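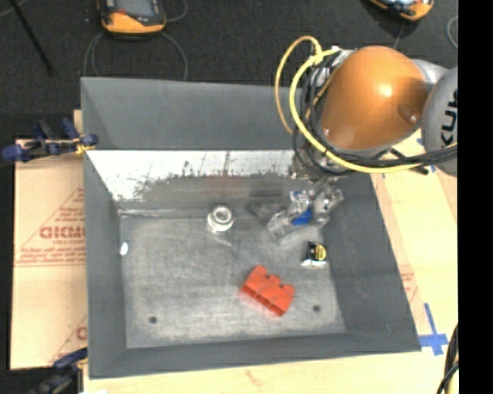
The arm over the picking bin, with the cable bundle looped at the wrist.

May 20, 2020
By Roswitha Prantl

Most arguments about teaching robots by demonstration are arguments about quantity. A group reports a result from 100 demonstrations, another group reports a better one from 800, and the discussion moves on to who can afford the operators. I think the interface through which the demonstrations were given deserves more of that attention, and that published work should describe it in the same detail as the network.

Take bin picking. There are two common ways to show an arm how to do it. In the first, a person holds the wrist and moves the arm through the motion while the controller compensates for gravity. In the second, the person stands off to one side and drives the arm with a handheld controller or a tracked device. Both produce a joint trajectory and a gripper signal. The files look alike and are often pooled in training.

They should not be pooled without care. A person guiding the wrist by hand feels contact through the structure of the arm. When a fingertip touches the wall of the bin, the hand knows before the eye does, and the correction is small. The remote operator usually has no force channel. He sees the contact late, backs off too far, and approaches again. A policy trained on those recordings learns the backing off along with the grasp. At Yeon, where I spent two years on this problem, we found retreats of 31 millimeters in recordings where the object had already been reachable. The operator was looking at it from the wrong side of the wrist.

Hand guiding has its own defects. The person's arm is in the camera view, so the visual record shows something the robot will never see when it runs alone. Cables are the other matter. An industrial arm with an external gripper carries its supply lines outside the housing, and a person guiding the wrist will steer around them without being asked. He also avoids wrist rotations that would pull a hose tight. The data then contain a preference for certain approach angles, and nothing in the log states the cause. Remove the hose a year later and the preference remains.

The corners of the bin are where this shows most. Objects near a sloping wall need a tilted approach, and tilted approaches are the ones that demonstrators of both kinds avoid. With the Plulodik controller, our operators took corner objects last in nearly every session, when they were tired and the remaining objects were the awkward ones: clear plastic, flat items, anything shiny. The corner grasps were therefore the worst in the set and also the fewest. Adding sessions gave us more of the same distribution.

The usual reply is that the learner will sort this out given enough data, or that a period of autonomous practice will wash out the habits of the demonstrator. Practice does help with grasp position. In my experience it helps much less with approach direction, because a policy that rarely tilts the wrist gets few chances to discover that tilting works.

I would ask for three things in any report. State the mode of demonstration for each episode. State how many people gave the demonstrations; at Worham it was 7, and two of them accounted for around half the successful grasps. Record which objects were left in the bin when a session was stopped. The Zornness log format has a field for the last of these, and I have yet to receive a file in which it was filled in.

None of this requires new hardware. It adds a few minutes to a session. We began doing it in September, and the first use we made of the records was to throw out a block of remote sessions in which the gripper closed before the operator had finished lowering it. Those episodes had been marked as successes, and they had been in the training set from the start.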